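Handbridge workshop news
2021-09-19

Kitchen arm build: the simulator is up, the real arm is nearly there

Quick one as the bench needs clearing before tonight. The kitchen arm group at the Handbridge shared workshop has got its simulated kitchen running, and the first practice runs have been done in it. The real arm is still in pieces on the back bench. Six joints built, one to go, wrist motor on order.

For anyone who missed the June meeting – the group is building a small arm that can put things away in a kitchen cupboard. Light stuff only. Bottles, a bread roll, a cup. It is called Leka. The gripper has a name of its own, Nata, mostly so we can complain about it separately.

Money so far: 1480 spent, all of it from the tool fund and the bake table. That covers motors, bearings, the controller board, two power supplies (one dead on arrival, replaced free) and a lot of filament. Wrist motor is already in that figure. No further asks this year unless something burns.

Why a simulator first. The old test cupboard got its door pulled off in spring and the hinge screws won't hold in that board any more. Software can be reset with one key. So the members on the code side drew up a kitchen – wall cabinet over a sink, tiles, tap, a few things to pick up – and have been driving a simulated Leka around in it most evenings. Doors open on proper hinges. Objects have weight and they do fall over.

Runs to date: 40. A run counts as good if the item ends up standing on the right shelf and the door is shut. By that rule 7 were good, all of them with the bottle. The roll has not made it once. It gets squeezed and shoots off sideways, or it goes in and then rolls back out when the arm withdraws. Finger pads on Nata are too hard and too flat, was the verdict, so new ones are being cast in soft rubber this week.

Door handles are the other headache. Long thin upright ones are easy enough to find but the fingers slide down them when pulling, and then the door swings half way and stops. Somebody suggested hooking the handle instead of pinching it. Works better in the sim. Needs a different finger tip, drawings are on the shared drive under Borex, same folder as the base plate. Please dont rename the folder again.

Glass is going to be a problem later on. The depth sensor we have sees straight through some panes and gets a bounce off others. In software glass behaves itself, so none of this shows up in the runs, and the group wants an old glazed cabinet door to test with for real. If you have one in the garage bring it in. Any size. Cracked is no good.

Other bits:

Base plate is drilled and painted, it bolts to the end bench with four bolts. Please leave them alone, they are not spares.

Cable chain is too short by a hand. Longer one coming with the wrist motor.

Emergency stop button is wired and tested. It cuts power to every joint, which means the arm drops. So keep heads and coffee out from under it.

Someone has the 4 mm hex driver from the red case. We would like it back.

Laptop for the sim is the gray one by the window, log in is on the lid. Save your runs with your initals, otherwise they get wiped with the weekly clear out. Anyone can have a go, no coding needed, it drives from a game pad. Expect to knock the bottle over a lot at first. New starters do best by leaving the door shut and practicing on the open shelf, then moving on to the handle once they can set a bottle down without tipping it.

Next build evening is all wiring. Bring side cutters if you own a pair, the workshop ones are chewed up. After that the plan is to hang the last joint, power up the full arm with nothing in the gripper and just have it wave. Then the bottle, plastic one, empty.

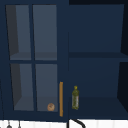 Spare filament ends go in the tub under the printer, sorted by color please, and the back door needs a good shove to lock.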